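Subject: Re: [Pamby] What to ask for in next year's equipment budget?
From: Marietjie Fourie
Date: 2024-09-29

On an earlier date the list owner wrote:

> We have money for one more bench setup and I'd like to send the request in before people scatter. Is a second arm worth it, or should we put it all into one better arm? Also, what do you wish you had written into the budget the first time?

Oh, I have opinions on this one! We went through the same thing in August, and I would go for two arms without blinking, even if each one is more modest than the single arm you could buy for the same total.

Our work at Prernon is nearly all cloth. With one arm you can grab a corner and drag, and that's fine for a while, but then you want to hold one side still while the other side moves, and you end up designing clamps. We spent weeks on clamps. Lovely clamps, too – they're in a drawer now.

Folding is where the pair really pays its way. A flat piece of cloth between two grippers gives you so many more things to try, and the students took to it right away. 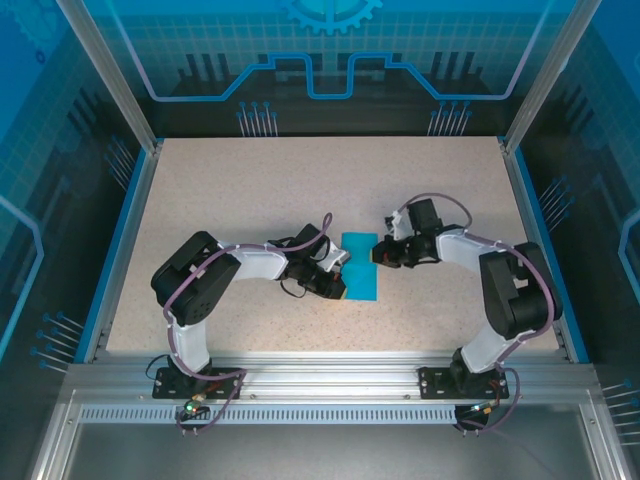
What I would put in the request, going line by line:

1. The arms, as a pair. Ask for the same model on both sides. Spares, settings and habits all carry over, and you only have to learn one set of quirks.

2. Rail and mounting. Put both arms on one aluminum extrusion and budget for the mounting plates as well. I forgot the plates the first time and had to go back with my hat in my hand. Being able to slide the arms closer together or farther apart is worth every cent.

3. Walls. I know, it sounds like decoration. But a closed-in bench means people walking past don't change your background every five minutes, and you can put any print you like on the panels. Kadrić quoted us for panels and corner posts together, and that was easier to get signed than two small orders.

4. Cables and spare servos. We set aside 319 for this and I would go higher next time. Leave slack for the full reach of the wrist, then order one length up.

5. Cloth! Buy a stack in the same color and size so that a worn piece can be swapped out. It's the cheapest line on the sheet and the one I get asked about most.

Our ceiling for everything except the arms was 2000, and we came in under it, though only by reusing a table we already had. If you need a new work surface, make it a separate line. Ours would have tipped us over.

On delivery: Cindach sent our order in 2 shipments and the rail was in the second one, so the arms sat in their boxes the whole time. Ask for the rail first, in writing.

I'm happy to send my spreadsheet to anyone who wants it. Fair warning, the tab names make sense only to me.

Marietjie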